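Craft room check, markers and table end - 27/01/2024

Right, kettle's on and I'm finally doing the January check. I skipped the one in December (everything was under a pile of wrapping paper and I wasn't going in) so this one has taken longer than it should. Same list as always, with my comments typed up underneath each line so that whoever has the room next can see what I looked at and what I left.

Room: the small one at the back, Gromovari building
Checked by: me
Result: pass, with 3 things to sort

1. Floor clear between the door and the table
OK. I moved a bag of felt offcuts that had been dumped right where you'd put your foot. If it's your bag, it's on the shelf now.

2. Chairs steady, no splinters, no loose screws
Mostly OK. One chair rocks. I turned it upside down and tightened everything I could find and it still rocks, so I think the leg is a bit short. I've put tape round the back of it, please give it to an adult.

3. Table top clean and smooth
OK. I ran my hand along all four edges with a dry cloth, and the cloth catches if there's anything sharp. One rough bit at the window end, sanded and wiped. There's still a bit of old glue near the corner but it's flat and I've given up on it.

4. Markers: right kind for the group
OK. We are water-based only in here for the little ones. The permanent ones live in the Dirkero tin on the top shelf, lid on, and that's where they were when I looked - well done everybody. Please read the barrel before you put a pen in the tray, because plenty of permanent pens look almost the same as the washable ones and we've had one shirt ruined already.

5. Markers: tips and barrels
Needs action. This is the slow one and I do quite enjoy it! Every cap comes off and goes on the table, then each pen gets looked at on its own, tip end up. You want a tip that still comes to a rounded point and sits snugly in its collar. If it's splayed, pushed in or wobbly then it goes in the bin bag. Then a look down the barrel for cracks, and at the bottom end, where the plug can work loose if somebody has been chewing it. A chewed pen goes straight out, I don't care how nice the colour is. 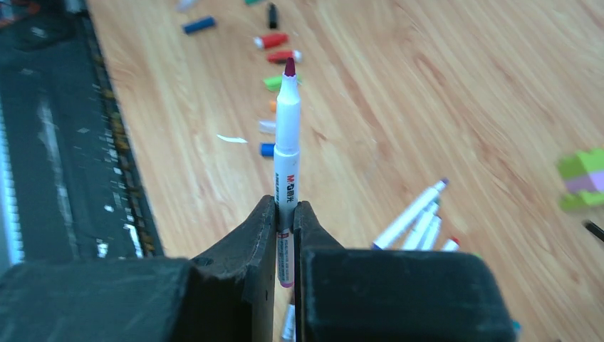
Can a marker that has dried out be saved?
Sometimes, if it's a water-based one: dip the tip in lukewarm water for a few seconds, cap it, and leave it lying flat overnight. If it's still scratchy in the morning, throw it away.

The pinks and the yellows were the worst again. I've binned the dead ones and put the maybes in a jam jar with a label on it, so please don't tip them back in the tray until I've had another go at them.

6. Caps
Needs action. Caps are the bit I worry about most with small children, so this is the line I'd ask you not to rush. Three things to look for: does it click on properly, is it split, and is there a breathing hole through the end? The Clondix set all click nicely. The cheaper bundle from the bottom drawer is another matter, a few of those caps just sort of sit there and drop off if you turn the pen over. I've taken the whole bundle out of the room. It can be used by the grown-up lettering group if they want it.

While the caps are off, keep them together in the middle of the table and well away from the edge. They roll like anything. Put the right colour back on the right pen too, please! I know it sounds fussy, but a red cap on a green pen means a child pulls off four more looking for red, and then you've got five pens drying out and caps on the floor.

7. Scissors and cutters
OK. Round-ended scissors in the pot, points down. Craft knife locked in the cupboard. The paper trimmer guard is still on and still stiff, which suits me fine.

8. Glue
OK. Sticks only. Somebody had left a tube of the strong stuff behind the radiator, goodness knows how long ago, and it's gone now.

9. Storage
OK, just about. The marker tray was overfull, and when it's overfull the lid doesn't shut and the pens end up standing any old how. I took out the spares and laid the rest flat. There's space for 70 in that tray and that really is the limit, so if you buy more, start another box. New boxes are in the Leitão cupboard by the sink, key on the hook.

10. Light and blinds
OK. Lovely sun in there this morning, but don't leave pens on the sill. It does them no good at all and the labels fade so you can't read what they are.

11. First aid tin
Needs action. We're low on small plasters and there are no wipes left. I'll pick some up, but if you get to the shop before me then put the receipt in the envelope.

12. Door, lock and key code
OK. Door closes by itself, a bit hard. Watch little fingers on the hinge side. The sticker number on the cupboard is 1035 if you ever need to report the lock.

To sort before the next session
- wobbly chair: mend or get rid
- new caps or new pens for the gaps in the tray
- plasters and wipes

I think that's the lot. I've left the spare copy of this sheet on the clipboard behind the door with a pencil on a string. If you find something I've missed, write it on there with your initials, and if it's a cap in somebody's mouth, ring me as well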